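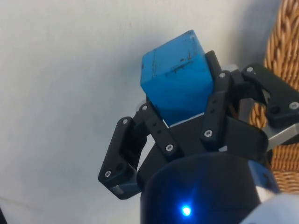 Ticket 3327: Reminder emails going out for toys that are already back

Support > Zedow Lending > Reminders and notices > Ticket 3327

Status: Open (reopened twice)
Account: Skorkstead Toy Library
Opened by: Khalil Azar
Priority: Normal

Original report

Members are getting overdue reminders for items we have checked in. It started after the March update. On Monday morning there were 33 complaints in our inbox, all with the same wording: "Our records show this item has not been returned." Your records, maybe. Ours show it returned, with a time and the initials of whoever was on the desk.

Two cases to look at. Loan 1745 is a set of building blocks, checked in at 10:40 am, reminder sent at 6 the next morning. Loan 1762 is a marble run, checked in at 4:15 pm, reminder also sent at 6 the next morning. In both cases the item page says "Available" and the member's page says "No current loans." So two parts of your system agree with us and the third one sends rude emails.

Reply from Zedow support

Thanks for reaching out. This is usually caused by an item being placed on the shelf without being scanned. Please remind staff to scan every item at return. Marking as solved.

Reopened by Khalil Azar

Please read the report. Both items show as Available, and an item can't become Available in Zedow without a scan. I tried it again today to be sure. The button stays gray.

Reply from Zedow support

Understood. Please clear your browser cache and sign in again. If that doesn't help, try a different browser.

Khalil Azar

The emails leave your server at 6 am, when our computer is switched off at the wall. I don't see how my browser comes into it. I cleared the cache anyway, signed in with a second browser and then on my phone. Next morning: nine more reminders, all wrong.

What I have checked at our end

Clock and time zone. Desk computer is right to the minute. Account settings say the correct zone. The check-in times on the loan pages are right too.

Duplicate members. Your help page suggests merging duplicates. I went through every member who complained and found one duplicate, from a family that moved and signed up a second time. Merged it. They got another reminder two days later, at both email addresses, so I suppose that counts as a change.

Missing pieces. We can check in a set with a note if parts are missing or worn. I wondered if the note was keeping the loan half open somewhere. Loan 1745 had a note on it ("scuffed, fine to lend"). Loan 1762 had no note. Both got the email. I don't think it's the notes, but I have left them off for now in case you ask.

Reminder template. Switched from our own wording to your standard one. Same emails, worse grammar.

Turning reminders off. This works. It also stops the correct reminders, and we were owed a train set for most of that week.

Reply from Zedow support

We have moved your account to the Karaki mail service, which is faster and more reliable. This should resolve the issue. Marking as solved.

Reopened by Khalil Azar

I am sure it's faster. The wrong emails now arrive at 5:50.

I asked the toy library over in Udmont, who are on the same plan, if they had seen this. They had, for the same few weeks, and were told it was their scanner. They don't own a scanner. They type the numbers in.

They did notice one thing that I have since confirmed here. It only hits loans that were renewed at least once. Loan 1745 was renewed, loan 1762 was renewed, and so was every one of the nine. I then found four loans returned that same day with no renewal, and none of them got a reminder. My guess is that a renewal makes a second due date and the check-in closes only one of them. It's a guess, but it fits better than my cache did.

How to repeat it

1. Lend any item to a test member with a due date of tomorrow.
2. Renew it once.
3. Check it in the same day.
4. Wait past the first due date, until the morning run.

I did this with our own test member three times and got three reminders. Without step 2, no reminder.

Reply from Zedow support

Thank you for the detailed steps. We were able to see the same result on our side and have passed this to the development team. A fix is planned for an upcoming release. We don't have a date to share.

Khalil Azar

Please leave this ticket open until the fix is live and I have run the four steps again. Until then our desk is asked not to renew anything. We check the item in and lend it out as a new loan, and that seems to hold so far – around a week without a wrong email. It breaks our renewal counts for the annual report, so I would also like to know how those get put right.

This site uses cookies to keep you signed in and to measure visits. Accept all | Manage settings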